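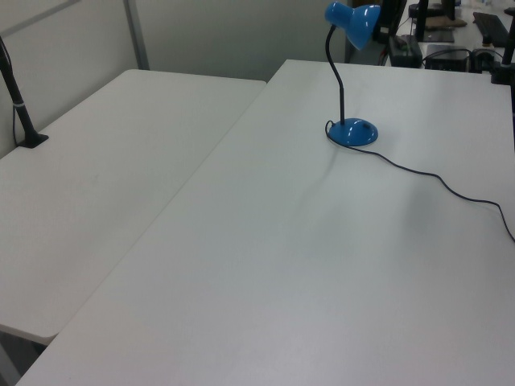

Blue lamp on the right-hand table, May. Cord running off to the right.

May, 4 pm-ish

Got the blue lamp out of the Baumgart box at last and put it on the big table. Quick notes before I forget, Raili Jääskeläinen wants them for the lamp folder (ref 312, the Girham lot was 256, don't mix them up again).

Tables first. The two white ones still don't line up. Big one sits over the other along the join, left one a touch lower, so anything rolling that way stops at the gap or goes down it. Lost an M3 washer already. Either pack the feet of the left table or live with it. Don't put the lamp base across the join, it'll rock.

Lamp itself:
– domed round base, switch on top of it. Small black thing, easy to find with a thumb
– black gooseneck, bendy all the way as far as I can tell
– shade glossy blue, shows every fingerprint. Wipe with the dry cloth, NOT the solvent one
– stock no. 3070 on the Butemham list, listed as "desk lamp, blue", no wattage given. Thanks for that

Wants checking: does the neck hold where it's put or creep back down? Marked the last one with tape at the collar and it had dropped by teatime. Same again with this one – tape, pencil line, leave it an hour. Nothing measured yet so don't quote me.

Cord is a nuisance. Thin, black, keeps the waves from being folded up in the box and wanders all over the table. Would like it flat along the back and clipped. Have asked Prultville for 4 more of the stick-on clips, the old ones lift off this table top if you so much as look at them. Untill then keep mugs well off it.

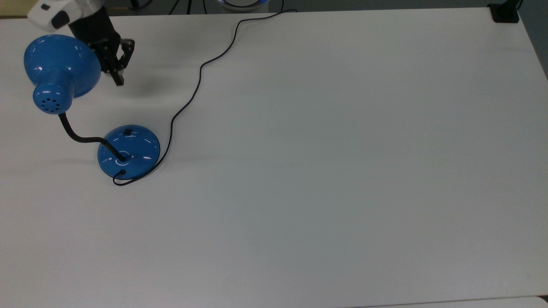
Same lamp, back of the shade. Ring of vent holes in the end cap, round the middle one.

Note the vents are at the narrow end, on the round housing behind the shade. Keep them clear. No tape over them, no labels either (the Girham ones came with a sticker right across the holes, took ages to scrape off). If we need to label this lamp put it under the base.

Also the neck comes into the base through a little raised collar. Look there for cracks before bending it hard. I haven't, ran out of time.

Far table wants a tidy, leads and keyboard and allsorts over there. Not today.

To do
– tape test on neck
– clips when they turn up
– find out what bulb it takes, Butemham must have it writen down somewhere
– ask Raili if she wants the flex shortened or just tied up. I'd tie it

Box is under the stairs, keep it, returns label is still inside.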